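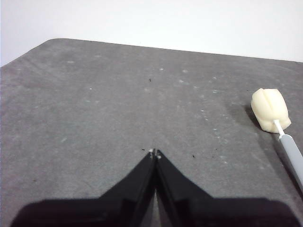
*A foam-headed tool and its would-be user at the Himska bench, Dreltevville.*

The robot has been trained for three weeks to pick things up, and its most useful talent so far is giving up.

I had come to Dreltevville in May to see a machine succeed, which is what one usually gets invited to see. The Gomlow lab had other plans. Its project, called Himska, asks what a robot arm should do in the second before it botches a grab. Most arms carry on with great confidence and close on air, or on the edge of something, or on the mat. Himska's arm is allowed to back out. The lab calls this "declining," a word I associate with dinner parties.

The method is simple enough to explain over bad coffee, and it was. A small camera rides at the wrist, looking down past the fingers. As the hand moves in, a program keeps guessing how the grab will end. If the guess drops below a set line, the arm retreats a few inches and comes in again from a different angle. It gets 3 tries, and after that it parks itself and waits for a human, like a teenager with a printer.

The trick lies in teaching it what a bad grab looks like ahead of time. You need failures for that, and plenty of them. The lab collected 907 attempts, of which 505 were failures, a ratio the team is proud of in a way I haven't met outside of experimental theater. Earlier versions learned almost entirely from good grabs and came away thinking that life was good grabs.

Foam is the class troublemaker. It gives when you squeeze it, so fingers that look well placed may be holding very little, and its shape on one try is no great guide to its shape on the next. The handle is the sensible part to aim for. The older software had a weakness for the fluffy end. 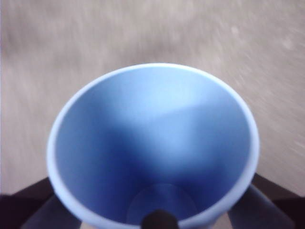

Cups are meant to be the easy case, and they come with their own vanity. From above, a cup is mostly hole. The wrist camera gets a fine view of the inside and a poor one of the outer wall, where the fingers have to do their work, so the program must judge its grip from a sliver of rim and whatever it can see of its own hands.

Backing out costs time. A run that the old software would finish, rightly or wrongly, in a brisk half minute can now take 60 seconds. The lab's critics, who include the people down the hall, say a fast robot that fumbles will still beat a slow one with doubts. The Himska team answers with the Ramanauskas test, a house routine in which a fumbled object stays where it fell and the arm has to cope. Speed looks less impressive there.

I watched for most of an afternoon. Toward four o'clock the arm came down, stopped, thought better of it and went back up. Two grad students nodded at the screen and wrote something down.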